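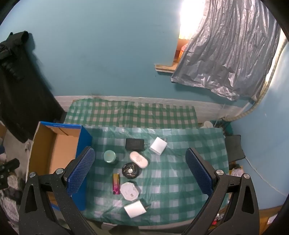
할머니 증언 영상을 해외 추모 아카이브에 넘기는 동의서, 서명해도 될까요?

글쓴이: 감나무집손녀
분류: 기록·추모 > 구술 증언
조회 549

외할머니가 전쟁 때 민간인 학살로 오빠 둘을 잃으셨습니다. 마을 유족회에서 해마다 위령제를 지내는데, 올해 4월 위령제 때 Rusel이라는 해외 추모 재단 사람들이 왔다 갔어요. 여러 나라 유족 증언을 모아서 Plondia라는 온라인 아카이브에 올리고, 학교 교육용으로도 쓴다고 합니다. 할머니도 그날 마을회관에서 인터뷰를 하셨습니다.

그런데 나중에 메일로 온 동의서가 18쪽입니다. 영어 원문에 한국어 번역이 붙어 있는데 번역이 영 이상해요. "증언자는 기록물의 모든 현재 및 장래 형태의 이용을 철회 불가능하게 허락한다"는 문장이 있고, 뒤에 가면 "협력 기관"에 재제공할 수 있다고만 되어 있고 협력 기관이 어디인지 목록이 없습니다. 담당자 Clotilde Masson 씨에게 물었더니 "표준 양식이니 걱정하지 않으셔도 된다"는 답이 왔습니다. 표준이라는 말이 왜 안심할 이유가 되는지 저는 모르겠습니다.

할머니는 "좋은 일 한다는데 그냥 해 줘라" 하시고, 이모는 외국 사람들이 여기까지 와 줬는데 따지는 건 예의가 아니라고 하십니다. 저는 할머니가 실명으로 이웃집 이야기까지 하신 게 제일 마음에 걸립니다. 당시 명단을 넘긴 사람 이름을 그대로 말씀하셨고, 그 집 손주들이 아직 같은 면에 살아요.

궁금한 건 이렇습니다. 철회 불가 조항을 빼 달라고 하면 보통 들어주나요? 이웃 이름이 나오는 부분만 비공개로 할 수 있나요? 그리고 할머니가 돌아가시면 그 권리는 누가 갖게 되나요? 구술 기록 쪽에서 일해 보신 분 계시면 부탁드립니다. "좋은 취지니까 믿으세요" 같은 답은 사양하겠습니다.

녹취하는사람
채택된 답변

지역 구술사 작업에서 녹취와 검독을 오래 했습니다. 법률가는 아니니 그 점은 감안해서 읽어 주세요.

일단 서명하지 마세요. 거절하라는 말은 아니고, 고친 문서를 받은 다음에 하시라는 겁니다. 촬영이 끝났어도 동의서가 없으면 제대로 된 기관은 공개를 못 합니다. 급한 쪽은 저쪽입니다. 혹시 촬영 당일에 할머니께서 한 장짜리 종이에 도장을 찍으신 게 있는지부터 여쭤보세요. 현장에서 "참석 확인"이라며 받아 가는 종이에 이용 허락 문구가 들어 있는 걸 본 적이 있습니다. 있으면 사본을 달라고 하세요.

철회 불가 조항은 빼 주는 곳도 있고 안 빼 주는 곳도 있습니다. 제가 겪은 바로는 통째로 빼 달라고 하면 버티고, "공개 중단을 요청할 수 있고, 요청을 받으면 온라인에서 내린다"로 바꿔 달라고 하면 받는 경우가 많았습니다. 이미 인쇄된 교재까지 회수하라는 요구는 안 통한다고 보셔야 합니다.

이웃 실명은 꼭 손보세요. 그 집 분들은 동의한 적이 없고, 할머니 기억이 맞는지 틀리는지 확인할 방법도 마땅치 않을 겁니다. 한국에서는 고인에 관한 말도, 맞는 말도 다툼거리가 될 수 있으니 이 부분은 따로 법률 상담을 받으시는 게 좋습니다. 할머니께서 그 이름을 꼭 남기고 싶어 하실 수도 있습니다. 그러면 원본은 그대로 보존하고 공개본에서만 소리를 지우는 방식이 있습니다. 봉인 기간을 정해서 그 뒤에 푸는 기관도 있고요. 이건 손녀분이 정하실 일이 아니라서 할머니께 편집된 부분을 들려드리고 직접 여쭤보셨으면 합니다.

메일에 이렇게 쓰시면 됩니다.
- 협력 기관 명단을 동의서에 첨부해 줄 것
- 새 기관에 제공할 때마다 서면으로 알릴 것
- 공개본을 올리기 전에 가족이 먼저 볼 것
- 무편집 원본 파일 사본을 가족에게 줄 것
- 영어본과 한국어본이 다르면 어느 쪽이 우선인지 적을 것

마지막 항목은 다들 그냥 넘어가는데, 영어본 우선으로 되어 있으면 한국어 번역은 아무리 읽어 봐야 소용이 없습니다. 8쪽이든 18쪽이든 맨 뒤쪽에 숨어 있는 경우가 많으니 찾아보세요.

돌아가신 뒤 문제는 동의서에 가족 중 연락받을 사람을 지정하는 칸을 만들어 달라고 하세요. 상속으로 따지면 복잡해지고, 형제가 많은 집은 의견이 갈려서 기관이 아무 답도 안 해도 되는 상황이 생깁니다.

표준 양식이라는 답은 저도 여러 번 받아 봤습니다. 그쪽 표준일 뿐입니다.

bluepine23

저희 아버지도 비슷한 데서 인터뷰하셨어요. 그때는 Rissanen이라는 데였는데 별문제 없었고 액자도 보내 줬습니다. 너무 의심부터 하시는 것 같아요. 그분들도 비행기 타고 와서 고생하는데요. 할머니가 하고 싶다고 하시면 하게 해 드리는 게 효도 아닐까요? 살아 계실 때 영상 남는 게 제일 중요합니다.

 ㄴ 감나무집손녀: 답변 감사합니다. 혹시 아버님 영상이 지금 어디에 올라가 있는지 아시나요?
 ㄴ bluepine23: 찾아보진 않았어요. 링크를 받긴 했는데 로그인하라고 해서요.
 ㄴ 녹취하는사람: 한번 찾아보시길 권합니다. 문제가 없는 것과 확인을 안 한 것은 다르니까요.

골짜기기록

위 답변에 대체로 동의하는데 한 가지는 생각이 다릅니다. 공개 전에 가족이 먼저 보게 해 달라는 조건이요. 저희는 그 조건을 넣었다가 외삼촌이 할아버지 말씀 중에 마음에 안 드는 대목을 전부 빼 달라고 해서, 한 시간 넘던 증언이 23분짜리가 됐습니다. 남은 건 누가 해도 할 법한 말뿐입니다. 가족이라고 증언을 지킨다는 보장이 없어요. 먼저 볼 사람을 한 명으로 정하고, 고칠 수 있는 건 다른 사람의 이름이나 주소 정도로 못 박아 두세요.

아카이브 자체도 좀 알아보셨으면 합니다. 교육용으로 쓴다는데 어느 학교에서, 어떤 교재로 쓰는지 물어보셨나요? 저희 때는 Bodier라는 곳이 똑같이 교육용이라고 했는데, 나중에 보니 후원 행사 영상에 할아버지 우시는 대목이 음악까지 깔려서 들어가 있었습니다. 동의서에 "홍보"라는 단어는 없었고 "인식 제고 활동"이라는 말이 있었어요. 비슷한 표현이 있으면 모금과 홍보는 제외한다고 따로 적으세요. 항의하고 답을 받기까지 3개월 걸렸고, 답도 사과라고 하기엔 애매한 글이었습니다.

국내에도 사본을 두세요. 해외 재단은 지원금이 끊기면 사이트부터 닫습니다. 지역 도서관이나 유족회에 맡길 수 있는지 알아보시되, 거기도 그냥 맡기지 말고 보관증은 받으시고요.

감나무집손녀 (글쓴이 추가)

답변 주신 분들 고맙습니다. 찾아보니 정말 마지막 장에 영어본 우선이라고 되어 있네요. 당일에 도장 찍은 종이도 있었습니다. 할머니는 도시락 받는 명단인 줄 아셨대요. 사본을 달라고 메일 보냈고 아직 답은 없습니다.

이웃 이름 부분은 할머니께 여쭤봤는데 한참 말씀이 없으시다가 "내 죽고 나서 틀어라" 하셨습니다. 그래서 봉인 쪽으로 요청해 볼 생각이에요. 홍보 제외 문구도 넣겠습니다. 답이 오면 여기에 다시 적을게요.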